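Flakov Kitchen Goods
Home | Racks | Spare parts | Where to buy | Take part

Wanted: people who wash dishes by hand and will admit to it

Spring home trial, dish racks
Location: Girkley and anywhere within a half-hour drive
Length: six weeks
Pay: $183 per household, plus the rack
Apply by: Mar 11, 2022

We make dish racks. It is a modest line of work and we are used to the look people get when we tell them about it at parties. We have a new one that we like very much, and we would now like to hand it to people who have no reason to be polite about it.

What we need is ordinary kitchens with ordinary piles in them. If you rinse each plate the second you are done eating, dry it with a pressed towel and put it away, we admire you, and you are of very little use to us. We would love to hear from the person who balances a colander on top of a saucepan on top of four bowls and then leaves the room quietly.

What you would be doing

You get a rack. You put it where your old rack goes, and your old rack goes in a closet for six weeks, out of the way of temptation. Then you do your dishes as you always have.

Once a day, at whatever hour the pile is at its worst, you take one picture of it with your phone and send it in. Please don't tidy first. We had a tester in the October trial whose rack looked like a magazine cover every evening for two weeks, and when Vinh Mạch finally called her about it, she told him she was washing a second set of dishes for us.

Once a week you fill in a form. It has nine questions and a box for complaints. The box gets bigger as you type.

At the end of week three one of us comes to your home for about 40 minutes and watches you wash up after a meal. We bring the meal. It will be lasagna, chosen for what it does to a pan. You are welcome to talk, hum or ignore us completely. King-fai Chang does most of these visits and has been told he breathes loudly when he is concentrating, so consider yourself warned.

At the end of week six you get a short phone call, and you get paid.

What we want to find out

Mostly, what goes where. A rack maker has a picture in its head of plates in a row, cups upside down, everything facing the same direction like people on a bus. Then you see what comes back from actual homes. In October we received 3,830 pictures from testers, and Yao-tsung Chien looked at every one of them. He now has opinions about mugs that he didn't have before, and he shares them at lunch.

Things we still can't answer:

Do people load from the back, or from whichever side their good hand is on?

Where do cups end up when no place has been set aside for cups?

What happens to the one big thing, the stockpot or the roasting pan, that doesn't fit in any rack sold anywhere?

How long does a clean dish stay in the rack before somebody decides the rack is where it lives?

We have a strong suspicion about the last one. We have met our own kitchens.

The rack

It is black wire, with a low rectangular base and prongs up the long sides. Small rubber caps go on the ends of the upper prongs. A wooden dowel runs lengthwise down the middle.

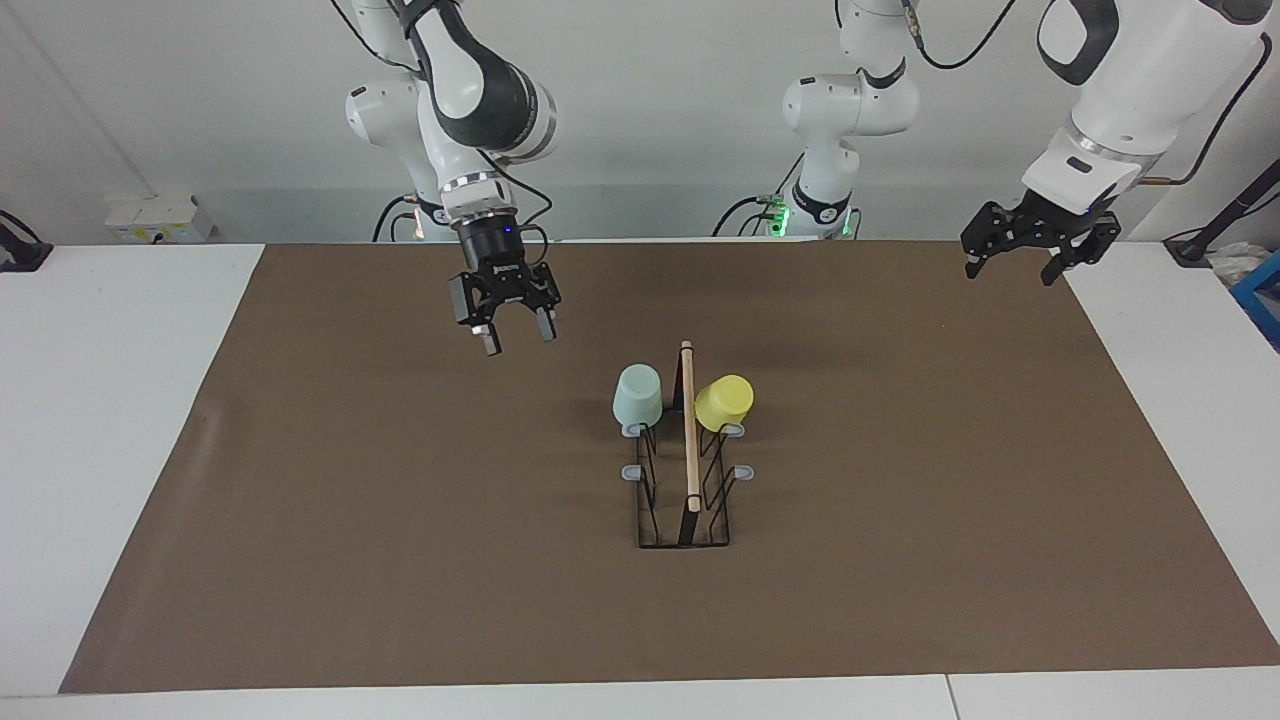
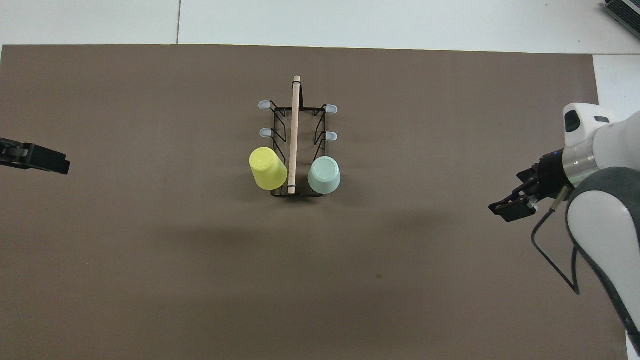
The dowel is the part we argue about. Rimantas Petrauskas drew it and thinks people will lean plates against it from both sides. Uwe Hagedorn, who has to buy the wood, thinks people will hang wet dishcloths over it and that we will be left with a very expensive towel bar. There is a lunch riding on this. We would ask you not to let that influence you, although Uwe has asked us to say that he is a pleasant man with a long commute.

The rubber caps are there for your glasses. We would like to know if they stay put, whether children pull them off, and what you think of the color, which took longer to agree on than anything else in the whole rack. If a cap goes missing, write it down and tell us where it turned up. In the last trial one turned up in a dog. The dog was fine. The cap was returned to us by mail, which we hadn't asked for.

Who can apply

You should:

Wash at least one full sinkload by hand on most days. A household with a dishwasher can apply if the dishwasher is broken, distrusted or used for storing baking sheets.

Have a counter or drainboard with room for a rack. Measure first. We'll send you the footprint when you write to us, and you can cut it out of newspaper and live with it for an evening.

Be 18 or older. Anyone in the house may wash, and we're interested in all of them, but an adult has to sign the form.

Be home for six weeks, give or take a weekend. If you go away for longer, the rack will sit there dry and teach us nothing.

Own a phone that takes pictures. They don't need to be good pictures.

We would especially like to hear from shared apartments, where the rack is a kind of bulletin board for grudges. Also from families with very small children and the great many plastic lids that come with them, left-handed people, people in kitchens too small to turn around in, and anyone who cooks for more than six on a regular basis. We have plenty of couples with two bowls and a cat. They are lovely, but we're full.

Who can't

Employees of Flakov and their families, for obvious reasons. Employees of Brukunel Hardware, for reasons that are between us and Brukunel. Anyone who took part in the October trial, even though several of you have written to ask, and one of you has written three times.

What you get

The $183, paid by check or transfer after the closing phone call. If you drop out partway, we pay for the full weeks you finished. You don't have to give a reason, though "I went back to my old rack" would be useful to hear.

The rack is yours at the end, along with a bag of spare caps. If you hate it, we will come and take it away, and we'll want to sit down with you for a while about why.

No free set of dishes. We mention it because people ask. You are expected to use your own, including the chipped ones.

What happens to your pictures

They're seen by the five of us on the project and they aren't published, sold or put up on the wall. Please crop out faces and mail with your address on it. We will not judge the state of your sink. We may judge the sponge.

You can have your pictures deleted at any time by writing to the trial address, and you'll still be paid.

How places are given out

Last time 657 people applied, and we ran it first come, first served. This was a mistake, as it filled the trial with people who do everything the minute it is asked of them, and those people also do their dishes. This time we'll wait until the closing date, sort the applications by type of household and draw names. Applying early gets you a nice reply and no advantage.

You'll hear from us either way. If you are drawn, you have five days to say yes before we go to the next name. Racks are handed over at our workshop, upstairs at the Lau Building in Girkley, entrance on the side by the loading dock. The elevator works. If you can't get to us, we'll drop one off.

How to apply

Write to Vinh Mạch at the trial address listed on our contact page, with "Dishes" as the subject, and tell us:

Your name and a phone number

How many people eat at your place on a normal evening

Who does the washing up, and who says they do

Which hand you wash with, if you have a preference

What you are drying your dishes on now. A towel on the counter is a perfectly good answer

One picture of your dishes as they are at the moment you read this

The last item is the one that counts most, and we can tell when it has been arranged. Leave the spatula where it is.

A few questions we get a lot

Do I have to use the rack for everything? Use it for whatever you would normally put in a rack. If things pile up next to it on the counter, send us a picture of that too. The overflow is often the best part.

Can I move it around? Yes. Just make a note of where it went and what was in its way.

Can I wash other things in between, like paint trays or dog bowls? Dog bowls, yes. Paint trays, we would prefer you didn't, but if you do, please put it on the form.

My partner loads the rack wrong. Will you tell them? No. King-fai has been asked this on nearly every visit, once by both people in the same kitchen, and his policy is to look at the lasagna.

Can my mother take part? She has views. Yes, please. She should apply under her own name.

Will there be another trial after this one? Probably, for a smaller version with no dowel. Rimantas would rather not discuss it yet.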